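Frequently asked questions – the Dridlow tabletop collection

Last updated April 4, 2025

What is this page for?

It covers the questions we get most often from people who use the Dridlow recordings or who are thinking of joining a recording shift at the Vunberg lab. If you want the file format, read the data guide first.

What does the collection contain?

Recordings of two robot arms working on a tabletop while a person controls them from outside the cell. Each recording is one attempt at one task. The current release has 903 recordings. Our goal for the full collection is 2,000.

What does a recording give me?

Video from the fixed cameras and the wrist cameras, the joint positions of both arms, the gripper openings, and a short written instruction such as "move the keyboard to the left side" or "pick up the plug adapter." All of it shares one clock.

What objects are used?

Ordinary desk and household things. For the desk set we use keyboards, power strips, cables, small boxes and a chessboard. Objects are swapped between recordings, and they don't start from a marked position. Operators are asked to set things down at odd angles, because a model trained on tidy tables does badly on messy ones.

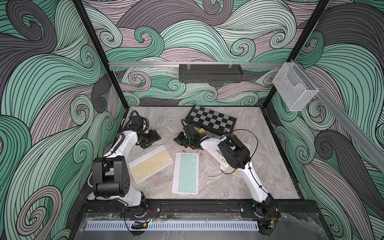 Desk set in the wave-pattern cell, with two keyboards, a power strip and the chessboard on the table.

Why is there wallpaper inside the cell?

The wall panels and table surface can be changed. We record the same tasks against several backgrounds so that a model learns to look at the objects and ignore what is behind them. The wave pattern is one of the busier ones. Plain panels are also in the release, and you can filter by background in the index file.

Are the baskets on the walls part of the task?

Sometimes. The rails let us hang holders at different heights, and some instructions ask for an object to be put in one. If the instruction doesn't mention a holder, treat it as part of the background.

How long does one attempt take?

It depends on the task. Moving one object is quick. Anything with a cable is slow, and the operator is allowed to stop and rethink with the arms held still. We leave those pauses in. If you don't want them, trim on joint speed.

Do both arms always move?

No. Operators use whichever arm reaches best, and many tasks need only one. The two-arm tasks are tagged as such. They are mostly lifts of wide or flat objects, handovers, and jobs where one gripper steadies something for the other. When both arms reach for the back of the table they can hide a good part of what they are handling from any single view, so for these we suggest loading at least one wrist camera along with a fixed one.
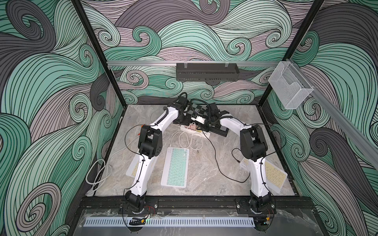
Tasks near the back wall are also harder on the operator, who has less arm travel to spare there. Expect more small corrections in those recordings and a higher share of retries.

Are failed attempts included?

Yes, in a separate folder. There are 396 of them, and they aren't counted in the release total given earlier. Each has a one-line note on what went wrong – dropped object, missed grasp, wrong object, arm limit reached. Please don't mix them into a training set by accident.

Who checks the recordings?

A second operator watches every attempt before it is accepted. The reviewer checks that the instruction matches what was done and that no stream has gaps. Disagreements go to the Gullham team, who keep the instruction list.

Can I ask for a new task?

Yes. Send the instruction in one sentence, along with a list of the objects needed. We record a new task only if we can collect 100 accepted attempts, so very delicate tasks are often turned down. Requests that came in before the end of January have all been answered.

Do I need experience to operate the arms?

No. New operators do a practice session that isn't saved. Most people need a few shifts before cable tasks go smoothly – start with the boxes.

Can I use the recordings in a product?

Research use is covered by the standard license. For anything else, write to the Arancibia office and name the release you are using.

I found a wrong label. Where do I report it?

Use the correction form and give the recording number. Fixes go into the next release, and the change log lists each one.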